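Household Objects and Their Claims
Handout 2: Surfaces and bowls
Course reader, Jesbridge evening program, February

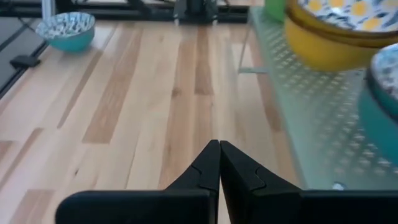
Areti Gkikas wrote back after the first handout that a bowl is a bowl, and that she could not see why anyone would spend an evening on one when the shop had already told her all she needed to know. Fair enough. The shop is where we start.

What the shop told her

She brought in the product card from a bowl sold under the Nullow name. It says the speckled glaze "hides wear" and that the plain outside "keeps its color for life." Read those two lines slowly. Whose life? What wear? A busy pattern of dark and light flecks will certainly make a small scratch harder to find. That is a statement about your eyes. The scratch is still in the glaze, and if it has gone through to whatever is underneath, food and water can get in there whether you notice or not.

So for a bowl with a speckled inside and a solid outside, like the teal one, I would look at the inside first and trust it least. Tilt it under a lamp. Run a fingernail across the bottom. Then do the outside, where a flaw has nothing to hide behind.

Note that color tells you nothing about what a bowl is made of. Last term half the group wrote "ceramic" from across the room, and we had not let them pick anything up. Write "unknown" until you have weight, sound and a look at the foot.

The surface under it

Long planks with mixed tones, blond through caramel with a reddish brown strip in between, get sold with the word "character." Sometimes the mix is how the boards came. Sometimes it is stain, or a repair, or a printed pattern. You can't settle that from color. Things to check on your own floor or table at home:

Does the grain repeat? Find one odd mark and go looking for its twin.
Does the grain carry on over the edge of a board, if you can get at an edge?
Are the end joints staggered, or do several line up?
Is the dark strip the same height as its neighbors? Use a coin on its side or a straight ruler.

A repeat in the grain is good evidence of printing. No repeat is weak evidence of anything, as you may have looked at too small a patch.

On the Achterberg leaflet

Several of you have quoted the leaflet that gives 3823 wipes as the life of a floor finish. I have read it twice and can't find what was wiped, with what cloth, or how hard. A number that exact ought to come with a method. Stuart Gosling wrote to ask and was sent a second leaflet, which says 1223 for what looks to me like the same product. Please stop citing either one.

The usual objection

Filippos Kalogeropoulos argues that none of this matters if you like the bowl and it holds soup. I half agree. My quarrel is with paying extra for a sentence on a card. The bowl you like at the lower price is the same bowl without the sentence.

For next time

Bring one bowl and the claim that came with it, copied word for word. If there was no claim, write down what you assumed when you bought it. Keep the written part under 900 words. Sayaka Hattori has the lamp and the rulers, and the room opens at 6:30. Don't wash off price stickers beforehand, we want to see what is under the glue.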